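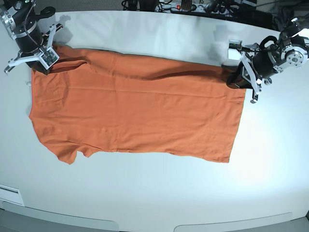

Selton asked, in a written remark on the June summary, whether the two-arm folding result depends on where the grippers first take hold of the shirt, and whether the reported score would stand if the grasp points were moved in along the edge. The remark went on to say that a fold judged only by its final outline hides the errors made at the grasp stage, and that the group should score the two stages apart before making any claim about the method.

August 2, 2018
Bameck Laboratory, Tilturton site
Garment handling, entry on grasp placement

Purpose. To answer the remark above by scoring grasp and fold separately, with the grasp offset as the only variable.

Setup. Both arms work from the far side of the table. The garment is the orange T-shirt, folded lengthwise, with the long upper edge facing the arms. Each gripper takes one end of that edge. The Gebreyes planner supplies the grasp points and the lift path. No change was made to the planner settings used in June.

Procedure. The grasp offset is measured from the corner of the folded shirt inward along the upper edge. We ran 34 trials, split evenly between the corner grasp and an offset of 6 cm. The shirt was shaken out, folded by hand and laid down again before every trial. A grasp is passed if both ends of the edge stay held until the lift is complete. A fold is passed if the final outline falls inside the template. Pause between grip closure and lift: 2000 ms in all trials.

Observations. The corner grasp holds well but gathers cloth under the gripper. The gathered part carries through to the fold and shows up as a thick ridge at the end of the edge. The offset grasp gathers less and leaves a free corner, which tends to turn under during the lift. The outline check does not catch a turned corner if the rest of the edge is straight. Selton's point is therefore accepted in part: the June score does mix the two kinds of error.

The sleeve side remains a problem under both conditions. When the sleeve lies outside the main outline, the planner treats it as part of the lower edge and places the fold line too low. This was noted in six trials, all of which were kept in the record. They are marked S in the log and should be left out of any comparison of offsets until the edge detection is corrected.

Correction to the June sheet: the column headed "grip" gives commanded width, not measured width. Please do not copy it into the new table.

To do:
Rescore the June trials by stage, using the same pass rules as above.
Add a check for turned corners to the outline test.
Repeat the offset condition with a shorter pause. The present value was chosen for the older grippers and has not been reviewed.
Send the separate grasp and fold tables to Selton before the draft is circulated.

Trial log and template file are in the shared folder under Gebreyes, grasp placement.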